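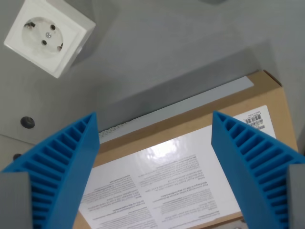

Benedetta Valentini has run the packing floor at Malla for four years, and for most of that time returned fittings were checked by hand. Switches, dimmers and sockets came back from electricians and shops, and a person on each bench looked them over, found the right paperwork and boxed them again. Now a share of that goes through a bench with a gripper on it, two ribbed blue fingers on grey mounts, and an ordinary white wall socket is the sort of part it spends its day near. Malla bought the arm through Nilix, an installer in Grurkbridge, and it started work in February.

"People thought it would come in on a Monday and seven of them would be gone by the Friday," Valentini says. "I understood that. I'd have thought the same if I was on the benches."

The seven are still there. What has changed is what they do. Two of them have moved to testing, which pays slightly better and which one of them doesn't much like. The others share the robot bench in turns of two hours, and the rest of the shift they handle the awkward returns -- anything cracked, anything in the wrong box, anything with a handwritten note. 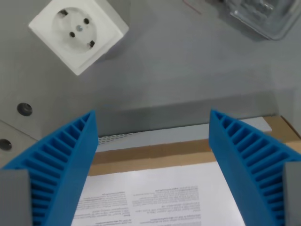
She had asked for the two-hour turns herself. The first plan, drawn up with Nilix, had one person minding the arm all day. It lasted nine days.

"It's dull if it goes well and it's annoying if it doesn't. You stand there, you clear the bench, you put the next lot down, you wait. One of the women told me she'd rather pack a thousand boxes. I told her she'd already done that by Wednesday."

On a good shift the bench gets through 232 parts. A quick packer working alone could beat that before lunch, and Valentini is open about it. The owners wanted steadiness in the late afternoon, when people's hands get tired and mistakes creep in. Their target for the year is 1,000 fewer wrong boxes. She would not say how close they are.

I asked what the arm is worst at. "Paper," she said straight away. "Leaflets slide about. A person puts a thumb on it without thinking. We had to teach ourselves to notice that thumb, and then explain it to an engineer."

That explaining has turned into a job of its own. Once a week the bench staff sit down with someone from Nilix and go through what went wrong. At first the meetings were held without them, with Valentini passing on notes. She thinks that was a mistake, and says the list of faults got shorter once the people who saw them were in the room.

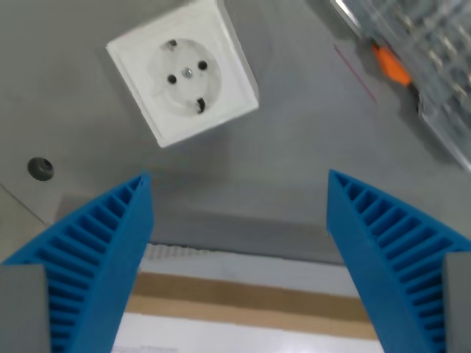 Pay and hours

Nobody's hours have been cut, but overtime has. Before the arm there were usually two late evenings a week, and several of the staff counted on them. Valentini raised it with the owners and got a small rise in the basic rate, which she says covers part of the difference and no more.

"I'm not going to tell you everyone's better off. The ones with children at home like finishing on time. The ones who were saving for something don't."

Malla is looking at a second bench, this time with an arm from Sugawara, for the dimmers. The staff have been asked for their view before the order goes in. So far they want the same turns, a stool, and a stop button they can reach without leaning over.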